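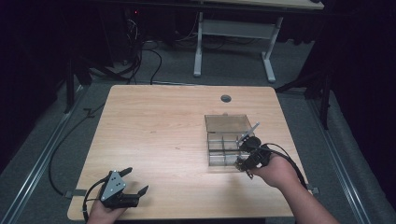
Figure 3. A work table during a lid task, with a hand-held gripper in each of the operator's hands and the divided acrylic box at the right.

4.2 What the hands learned, and what they gave up

When the packing hall at Warnholm began moving its small-parts line over to robot arms, the first people to feel the change were the packers, well before any arm was bolted down. For most of a season, part of their working day was spent at tables like the one in Figure 3, doing with a pair of hand-held grippers what they had always done with their fingers. The recordings went to Pirnus, the firm supplying the arms, and became the material the arms were trained on. We had expected our interviews to be mostly about worries over jobs, and those worries did come up (we return to them in Section 5), but what people wanted to talk about first, often at great length and with a good deal of laughter, was how strange it felt to open a box.

The box task is a good place to begin. A packer opening a lid by hand will use a thumb, a fingernail, the side of the palm, or whatever happens to be nearest, and will hardly remember doing it. With two slender metal fingers on the right and a pair of angular ones on the left, the same person has to choose a spot along the edge, come at it from a sensible angle, and then decide what the other hand ought to be doing in the meantime. Several packers told us they had never before given their left hand a thought. One, who had been on the line longer than any of her supervisors, described the first week as "like being sent back to kindergarten with oven mitts on," and then added, rather proudly, that by the third week she was the one showing the engineers where to push.

That last remark deserves some attention, as we heard versions of it again and again. The instructions written for the recording tables treated lid opening as a single step. The packers broke it up into smaller ones and gave these names of their own, and the names stuck. "Resting" meant letting the fingers settle against the edge before any force was used. "Walking" meant shifting the grip a little at a time along the lid. By October both words were turning up in Pirnus's own task sheets, with no note of where they had come from. When we mentioned this to the packers they were amused, and a few of them were also a bit hurt.

The cables were the other great subject. Each gripper is tethered, and a packer who is used to swinging freely between bench and shelf soon learns to keep her elbows closer and to think before she turns. People worked out habits for this, such as looping the right-hand cable over the wrist so that it would not drag across the work, and passed them along to newcomers during breaks. None of these habits appeared in the training booklet at the time of our visits. We think of them as part of the hidden labor of automation, the sort that makes the recordings usable and that is easily missed when only the recordings are counted.

And they were counted, of course. Over the period we studied, the Warnholm tables produced 1,272 recordings of box tasks, of which 778 were accepted for training. The target had been 1,000 accepted. The shortfall became a sore point, since a rejected recording looked from the outside like a mistake by the person holding the grippers. Dilani Bandara, the shift lead who looked after the tables, went back through 80 of the rejected ones with the packers beside her, and found that many had been turned down for a pause of a few seconds in the middle. The packers recognized those pauses right away. They were moments of checking, the same small look a careful worker gives a part before letting it go, and it bothered people a great deal to be told that this was wasted time.

After that review the rule on pauses was relaxed, and the mood at the tables improved noticeably. We do not want to make too much of one change at one site. The Grustima plant, which followed a similar plan with the same supplier, kept the stricter rule, and our interviews there (Section 4.3) have quite a different tone.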